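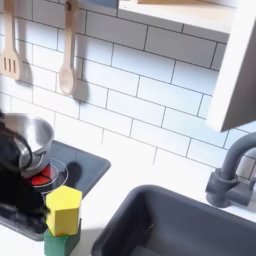 Trevor Fortin
Can you play a concerto from the music at an amateur concert, or is it expected from memory? I'm down to do the first movement of the Bruch G minor with the Nolturgate orchestra in July. I know the notes, but I've never played more than 2 pages without the part in front of me. The hall seats 200 and the conductor hasn't said either way.

Ohemaa Akolgo
Use the music if you want it. Plenty of good players do. Keep the stand low and flat, and turn it slightly so that it doesn't block the sound or hide your left hand from the leader. Photocopy the awkward page turns and tape them so they open out.

I'd still try to learn the opening by heart, up to the first big tutti. It's free and slow and you'll want to look at the conductor there. Practise it away from the violin as well, singing it with the score shut. I gave it 20 minutes a day and it took some 2 months before I trusted it.

Ask the conductor at the first rehearsal and bring the stand anyway.

Isauro Bermúdez
Memory. Looks better.

Rutilio Cisneros
I've sat in the seconds for a lot of these and I couldn't tell you who had the part up and who didn't. What I do remember is soloists who came in early after a tutti. Write the cues in, oboe and horn especially, and count the rests out loud at home with a recording. If you use a tablet, turn the screen brightness down to 80 per cent or less and switch off notifications. A pedal is fine, but try it in the shoes you'll wear on the night.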